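March, early evening

Such a good afternoon! I have my feet up and a cup of tea going cold and I want to get it all down before I forget which pile was which.

Zainab and I finally did the soft things. We've been saying we would since before the holidays, and every time one of us opened the closet the whole lot slid forward and we shut the door again. Today we pulled everything out and got started at 2, with the radio on low and a bag of clementines between us. Halima came by to drop off two more boxes (two more!) and stayed to help, which I think was her plan all along.

Socks and small knits

We did these first to warm up. I had forgotten how many nice ones there were. Zainab kept holding things up and saying "oh, look at this one" and then nothing got folded for a while. 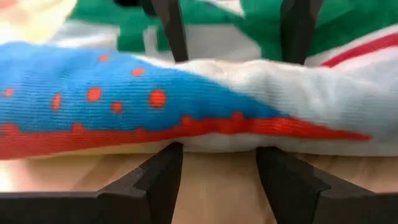 I have always been a sucker for a bright knit. Give me plain gray all winter and I start to droop, but put one silly cheerful thing in the pile and I'm fine again. My favorite of the whole day was the sky-blue one with the red-orange dots, all different sizes, and that wavy red band running along under the blue like little flames. I must have picked it up five times. Halima said I should just marry it. The white part is so puffy that I kept squeezing it on the way past – it's hard to stop once you start.

We settled on keeping the small things in the shallow bins, one layer deep, so you can see what you've got. Kelechi's idea from last year, and I argued against it then, and I was wrong. No more digging. Anything with a hole went into the mending bag, and I took the mending bag home with me, so that's my next few evenings spoken for. I don't mind a bit. I have the good needle and that tin of leftover yarn from Mom.

Blankets

After the clementines ran out we moved on to the big stuff. I had been dreading it and it turned out to be the best part. There's something so satisfying about a fleece blanket when you get the folds to line up, every layer lying on the next one. Zainab folds in thirds and I fold in halves, and we had quite a serious talk about it. Thirds won for the long ones. I still think halves look nicer on a shelf.

The one with the broad bands of color came out beautifully, with the bright green showing all along the folded edge and patches of red-orange and yellow peeking out. It looks like a layer cake. I told Zainab so and then we were both hungry again.

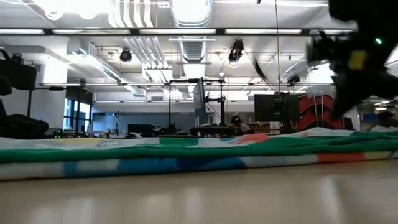 Still to do

Ask Anselmo if he can spare the low shelf.
Wash the two cream throws, cold, and dry them flat.
Labels for the bins. Halima has nice handwriting, so she's getting that job.
More clementines.

Zainab wants to start on the towels next. I said yes before she'd finished asking.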